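# Choosing a Dressing for the Skills Room: Our Project Report

10 July 2022

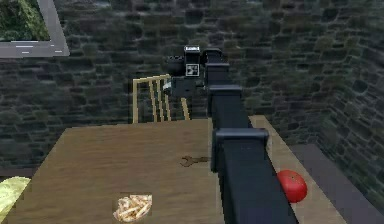
Kalliopi Berisha wrote back after reading our first draft that we had spent too long on price and hardly any time on how it feels to have the thing pulled off your arm, and she was quite right, so the whole middle of this report has been written over again.

## What we set out to do

Our nursing skills course orders adhesive wound dressings twice a year, and for as long as any of us can remember it has been the Sterkitz bordered foam. We wanted to see how it held up against two others, the Gudarard film dressing and the Plindesby soft silicone one. Fermín Barrientos wrote the plan with me over a couple of very long lunches (thank you to the cafeteria for letting us stay!), and our tutor signed it off in July.

## How we did it

We had 16 classmates wear the dressings on the inside of the forearm, on healthy skin, for a day at a time. Everyone wore all three kinds, with a rest in between, and then wore their favorite again for as long as they cared to. By the end we had put on 143 dressings, counting the spares and the ones that folded over on themselves before they ever reached an arm. Each person filled in a short sheet about itching, lifting at the corners, and how much removal stung.

## What we found

The Gudarard film stuck best, and it was also the one people dreaded taking off, especially those with hairy arms. The Plindesby came away so gently that one classmate didn't notice hers had gone until dinner. Seven people said the corners of the Sterkitz rolled up under a sweater sleeve, though they liked the padding and most would wear it again.

Our supplies budget was $491, and we came in under it thanks to a box of skin wipes from the Van Leeuwen store that had been marked down.

## What we would change

We should have written down who had showered and when, and I still kick myself over that one. We would also like to try the dressings on older skin, which tears much more easily, but that needs a proper ethics review and more time than we had. Fermín has started on the form, and the blank score sheets are in the folder by the sink for anyone who wants to carry on.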